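Progress report to the Cirillo Fund: Ustness reading rooms
Prepared by Ginevra Farina, project manager
Period covered: to the end of March

The grant pays for opening hours, book stock and one part-time post at the Cledness and Ustness reading rooms. Both rooms are now open on the hours we agreed. Cledness opened on time. Ustness was delayed by damp in the back wall, and we lost most of the first month there.

We have lent 2,000 books in the period. Membership at Ustness stands at 42 families, against a target of 60. The shortfall comes mainly from the late opening, and leaflets have now gone to both primary schools.
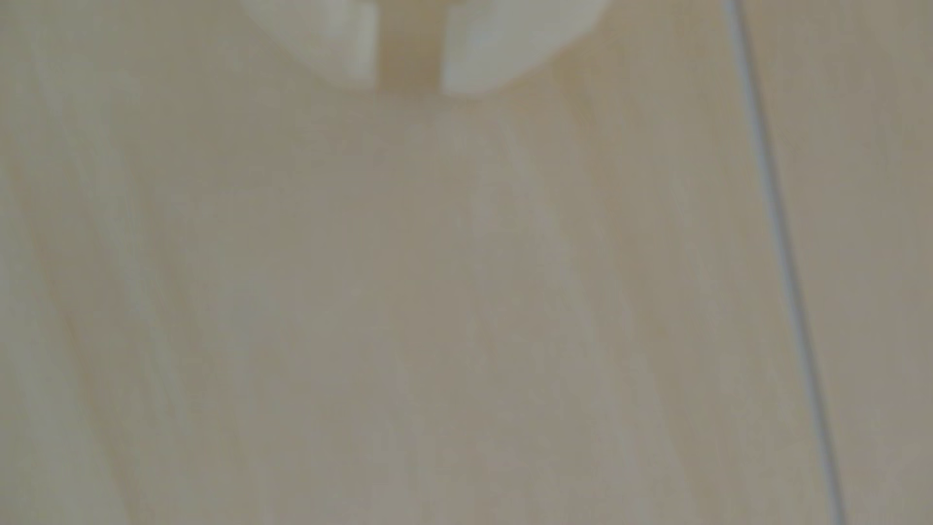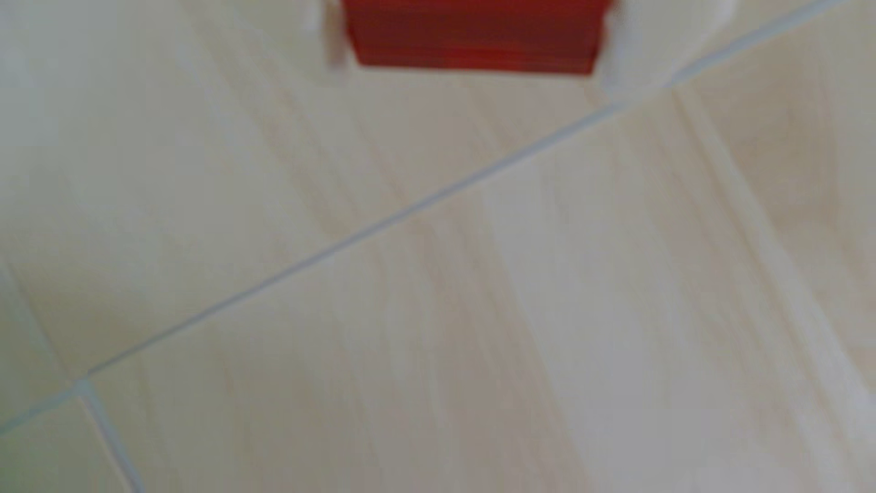
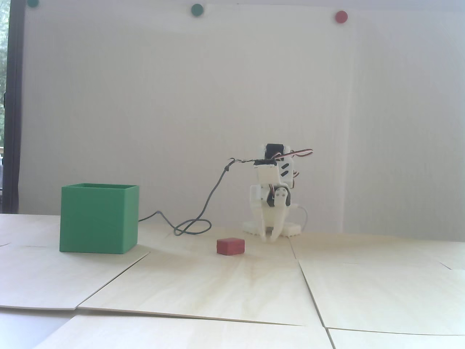
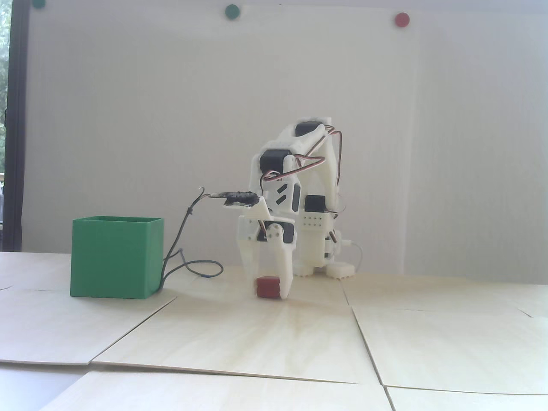
Book stock is the one area where we have spent ahead of plan. Large print went faster than expected, and Nives Bianchini placed a second order in February. Picture books have been sorted by coloured spine labels, with the youngest readers' set in a dark red close to that of the small cube in the last photograph. Parents say they can find the right shelf without asking. We would like to do the same for the early chapter books, at a cost of 20 pence a label.

The catalogue has moved to Prasus. Records for 7 boxes of donated local history are still to be entered, and Nives expects to finish them by June.

Spending is within budget apart from the large print order, which we propose to cover from the unspent heating line. Please let us know if the Fund agrees to that transfer. The evening session at Cledness will move to 6 pm from May.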